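Wednesday, gripper comparison, day 3

Picked up where Yvonne left off. The Grorstead linkage gripper is on the arm now, the Dobson parallel one is back in its case with the short screws taped inside the lid (please leave them there, they are not the same as ours).

Swap took 40 minutes, most of it on the connector. The Grorstead plug is keyed the other way and the cable comes out on the wrong side for our clips, so I ran it over the top of joint 5 and down. Plenty of slack at full wrist rotation both ways. Checked it twice at low speed.

First impressions: I love this thing! It closes so smoothly. The Dobson had that little hitch near the end of travel that we kept trying to tune out, and I can't find anything like it here. Homing is quick too, and it came back to the same encoder count every time I power cycled, 2109, five cycles in a row. Troels wants to see that repeated after it's been running for an hour, fair enough.

Force setting. Started at 200 on the Plutorov controller scale, which was our baseline for the Dobson. Way too soft for the heavier blocks, they rotate in the grip as soon as the wrist tilts. Stepped up and settled at 385. Foam block still comes out with no dents at that setting. Remember that the scale is not newtons and the two grippers don't map to each other, so don't copy this number into the Dobson config.

Things that bugged me:
– fingertips swing in an arc, so the grasp point moves forward as it closes. Need a depth correction per object width. Yvonne has a lookup table from the old Grarari job that might be close enough to start from
– status light can't be seen from the operator side
– the driver drops its first command after an e-stop. Resend works. Same thing on both grippers so I'm blaming the controller

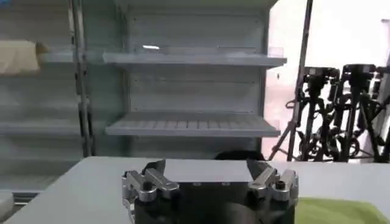 Wrist camera next. I kept the mount from the Dobson and only changed the tilt, and I'm really happy with the view. With the jaws open I get both fingers and a good piece of tabletop in the V between them, which is what we need for the last bit of the approach. Shelf edges behind the table are a bit soft but easily good enough to line up on. Two worries: the metal on the fingers picks up bright edges that could fool the segmentation, and the background on the right is washed out behind the tripods. Going to try matte tape on the links first – cheap and reversible – before touching exposure.

Still to do: rerun the depth calibration with the new tilt, warm repeat of the homing check, then the same pick list we used for the Dobson, same order. Troels has the sheet.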